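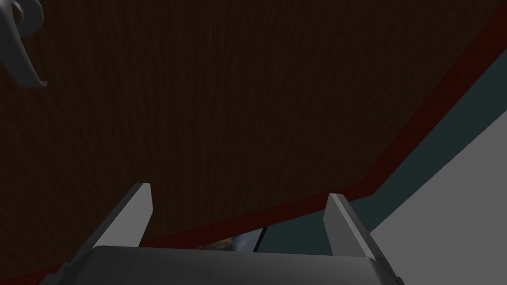

Home | Blog | Things I've made | Allotment | Get in touch

Teaching a robot to lay a table, from my box room

So I've spent most of the winter evenings driving a robot round a house that doesn't exist, and my mum has asked me twice now what I'm doing up there, so I'm going to write it down once and send everybody the link.

The short version: there's a project called Sokuvura that is trying to get a two-armed robot to do ordinary household jobs, and the way it learns is by having people do the jobs first, through the robot. You put on a headset, pick up a pair of hand controllers, and the robot's arms go where your arms go. Squeeze the trigger and the fingers close. Everything you do gets recorded, the camera views and the joint angles and all the rest, and that recording is called a demonstration. Do enough of them and the machine is meant to get the general idea. It's all done in a simulator, so if I knock a bowl off the worktop (I do, a lot) I press reset and it's back where it started. I wish my own kitchen had that.

The house I've been given is called Stolness. They all have names like that, as if they were weather stations. I know it better than I know some of my friends' houses by this point. I know which bit of railing you catch your elbow on when you turn round too quickly, and I know there's a door I always approach from the wrong side.

I signed up for 200 demonstrations of the same job, which sounded like nothing at all when I filled in the form. Take a bowl from the worktop, carry it to the wooden table, put it down the right way up, let go, back off. A toddler could do it! I'm now on 96 and I have a completely new respect for toddlers.

What I hadn't reckoned with is how much of picking something up is feel. When you reach for a bowl your fingers tell you the moment they've touched it. With the controllers there's a small buzz, but it's the same buzz whether you've brushed the rim or rammed it, so you end up doing everything by eye. And your eyes aren't where you're used to having them either. You can flick between the view from up top and the view from each wrist, and the wrist ones are tipped over at whatever angle your hand happens to be at. The first evening I had to go and lie down. By the second week I'd stopped noticing, and now I catch myself tilting my head over at the bus stop for no reason.

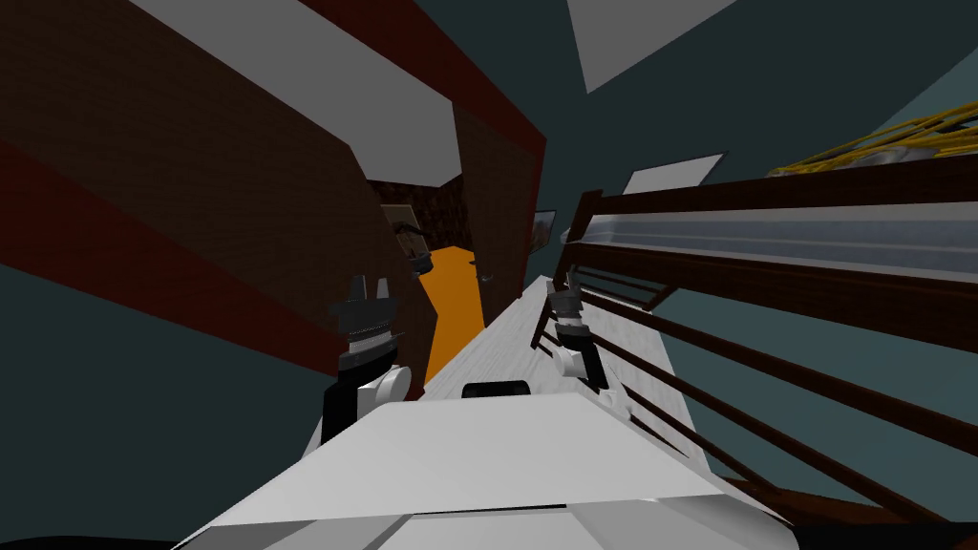
Stolness from up top: both arms raised, the long white worktop running away from us and the doorway in the middle.

The view from up top is the one I use for getting about. It's good for doorways and for seeing whether your arms are going to fit past something, and hopeless for anything delicate, as the grippers look tiny and you can't judge depth at all. I park the robot at the end of the worktop, get both arms up out of harm's way, and only then go to the wrist.

I did it the other way round for ages, staying on the wrist view while I drove, like steering a car by looking at the tyre. One Wednesday I hit the railing so many times in a row that the software popped up a polite message asking whether I was still there.

The controllers are made by a firm called Brandes, and I've grown quite fond of them. They're light, the triggers have a decent long pull, and the wrist straps don't dig in. My one grumble is the battery door, which comes off in your hand if you grip hard, and of course you grip hardest at the exact moment you're trying to lower a bowl. I've got a strip of electrical tape on mine now. Very high-tech.

A few things I've picked up, in case anyone else is starting out. Keep your elbows in. The robot's shoulders don't work like yours, and if you fling an arm out to the side it'll find some strange route of its own to get the hand there, and the recording will be full of it. Open the fingers well before you arrive. I used to open them on the way down, at the last second, and every so often I'd be a touch late and push the bowl along the worktop like a curling stone. And line yourself up with the table before you lower anything. The table in Stolness has corners that come at you from odd directions when you're looking along the wrist, and I've put more than one bowl down on what I was sure was the middle and found it was hanging over the side.

Also, pauses count. I didn't know this at first. If I stop for a moment to scratch my nose, that's in the demonstration, and as far as the robot's concerned, standing stock still over a table is part of laying it. My longest one is 721 frames over what it should be, nearly all of that being me trying to remember whether I'd left the oven on (I hadn't). I deleted it, but I did think about leaving it in — there's something lovely about a robot in years to come stopping halfway through the washing-up to worry about the oven.

The bit I find properly hard is the letting go. Picking up is fiddly but you can see when you've got it. Putting down, you lower and lower and you're waiting for the bowl to be resting on the wood, and if you open too early it drops and rolls, and if you open too late you've been pressing it into the table and it pings off sideways when you release. Then you've got to lift straight up, with both fingers clear, without dragging the rim. I've got into the habit of holding the gripper open over the tabletop for a beat before I move off. I thought this was rather elegant. 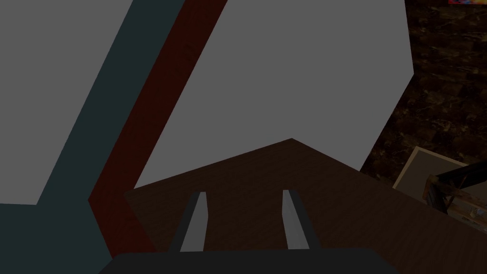
Henrike Brinkmann thinks it's a terrible habit, and told me so in a very kind email. Her view is that the robot will copy the beat without knowing what it's for, and that if I want to check the bowl I should do it while I'm already moving away, slowly, with no stop at all. She also says I'm too consistent! Apparently, if I always come in from the same side at the same height, it learns only that, and the first time the bowl is a hand's width to the left it won't know what to do with itself. I'm supposed to vary it. Come in high, come in low, miss slightly and put it right, and leave the putting right in.

I have to admit that last part cheered me up enormously. I'd been throwing away every run where I wobbled. I must have binned roughly 200 of them since I began, all the ones where I nearly dropped it and caught it again, and it seems those were some of the most useful things I'd made. They can't be got back, before you ask. I did ask.

So this week I've been doing it her way, and it's more fun, I must say. I stand in a different place each time. I've done a few left-handed. I tried one sitting on the floor, which made the robot reach in from so low that it looked like a dog begging at the table, and that one got accepted.

A couple of you wanted to know whether you need to be technical. I don't think so. I'm not, I make curtains. There was some faffing about with drivers at the beginning and my nephew came over from the other side of Narnby to sort that out in exchange for a lasagne. After that it's just patience and a bit of clear floor. Do move the lamp, though. I didn't move the lamp.

My plan is to carry on with the table until the end of February and then ask to be moved on to drawers, which everyone on the mailing list says are dreadful. I'll report back. In the meantime, if you ring in the evening and I don't pick up, I've got the headset on, so try again after nine.

Posted in: Odd jobs, Robots

You might also like:
The headset, the cat and the ironing board
Interlining: why I've changed my mind
Leeks, second attempt
A walk round Narnby in the rain

Contact me | © All words mine, please ask before borrowing | Back to top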